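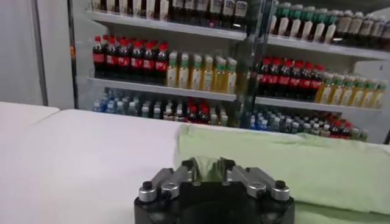
Metal fingers, green cloth and the drinks fridge behind.

I promised a few of you I would write up the robot budget, and then I kept putting it off, partly through laziness and partly because the spreadsheet had got into such a state that I didn't want to look at it. Well, I've looked at it now, with a large pot of tea, and it isn't as bad as I feared.

For anyone new, we run a small workshop space at Hasine where people come to learn a bit of practical automation, and cloth is what we've been practising on. Cloth is lovely stuff to practise on and also maddening! It never lies the same way twice, and a ridge in the wrong place will spoil a perfectly good plan. I wanted to know what it would cost to set up a second table so that two groups could work side by side, and that is where all this sums-doing began.

The arm itself is the big item, of course, and we settled that one early by deciding to hire it for a year (I lost a good deal of sleep over buying outright, and hiring let me get it back). So what I really had to plan for was everything that goes on the end of the arm or under it. I asked two firms for prices on a gripper. Bultgate came back at 1064 pounds, with the fingers included and delivery on top. Trerkow wanted 729, which made me very happy for an entire afternoon, until I read the second page and found that the fingers were extra.

My advice, if you're doing this yourself, is to ask about fingers first. They take the knocks, you'll want a different shape sooner or later, and a spare set should go in the budget from the very beginning. I've put in three sets. My other half thinks that's greedy, but my other half has never had to cancel a session over a bent finger.

Then there are the small things, which I always forget and which always add up. Screws, for one — get a proper box of them and keep it where people can find it. Cable ties. A decent table that doesn't wobble, and if you're going to push two together, please check that the tops are the same height before you pay, as a little step between them is just the sort of thing a sleeve or a hem will catch on. And cloth! I set aside 40 pounds for cloth, mostly plain colours in a light weight, and I'd happily have spent more. Pale green against a white top is easy on the eyes over a long afternoon.

The thing I haven't settled is when to order. Ziółkowski, who are supplying the table frames, say July if I confirm soon, and I'd like the gripper to turn up after the tables and not before, or it will live in its box under my desk. I'm leaning towards Bultgate, even though it's the dearer quote on paper. Once I'd added fingers to the other one there was very little in it, and they answered all my silly questions on the phone without sighing.

I'll post the full spreadsheet once I've tidied up the tab called "misc misc".

Comments

millpond_jo
Thank you for this, I've been waiting for it! Did either of them offer a discount if you bought the spare fingers at the same time?

tinbadger
We made exactly that mistake with table heights. Ended up with folded cardboard under two of the legs and it has stayed there ever since.

Author reply
Jo — I didn't think to ask, so that's going on the list for my next phone call. Tinbadger, cardboard is a fine material and I won't hear a word against it.

threadandgears
How do you get on with thicker fabric? Ours is fine with cotton but towels are a nightmare.

Related posts
Hire or buy? A year of changing my mind
What I keep in the spares drawer
Teaching with cloth: notes from our first sessions
Choosing a table for the Hasine workshop

Last updated: 5/4/23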